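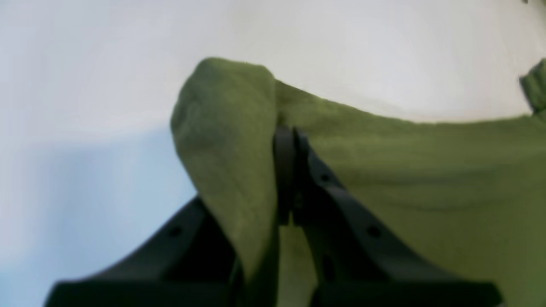
Where do we stay on the second night of the June trip?
At the campsite in Dirnley, on the lower field, where the pitches have electricity.

Stekby Motorhome and Caravan Club
Minutes of the members' meeting, October 21, 2018

In the chair: Yolanda Rosenthal
Minutes written by: Pallavi Malhotra
Members present: 33

1. Minutes of the previous meeting
The minutes were read and accepted with one correction. The word "axle" on the second page must be "awning".

2. The June trip
Yolanda presented the route. We start from Stekby in the morning and drive the old coast road, with a lunch stop at the Rinaldi farm shop. The shop has told us that vehicles longer than seven metres should use the back entrance, as the front one has a low wall which is difficult to see in the mirror.

The question above was asked by several members before the meeting, and it is therefore put first in these minutes. The upper field in Dirnley was also discussed. It has the better view, but the track is steep and after rain it becomes soft. Two members got stuck there last year and had to be pulled out by a tractor. The meeting voted for the lower field.

Dirnley can give us 20 pitches. If more members wish to come, the others will stand on the meadow beside the river, without electricity, and pay a lower price. The meeting did not decide how much lower. Yolanda will ask the site.

3. Length of the trip
It was proposed to add one day for Pirkulico, so that the trip becomes 4 nights. Some members who still work were against this. It was agreed that the extra night is voluntary, and that those who go home early must say so when they book.

4. Speed and driving in group
Last summer the group drove too close together and made a long queue behind us on the hill. From now on we leave in small groups, with 10 minutes between them. Each group receives the same paper map. The radio channel stays as before.

5. Gas bottles
A member asked if the club can buy gas bottles together at a better price. Pallavi has written to two dealers and only one has answered. The matter is moved to the next meeting.

6. Other matters
The waste water point at our winter parking is closed until the pipe is repaired. Please do not empty tanks in the ditch behind the fence. The neighbour has complained, and he is right.

A blue levelling ramp was left behind after the last outing. It can be collected from Pallavi.

The meeting was closed by the chair, and coffee was served.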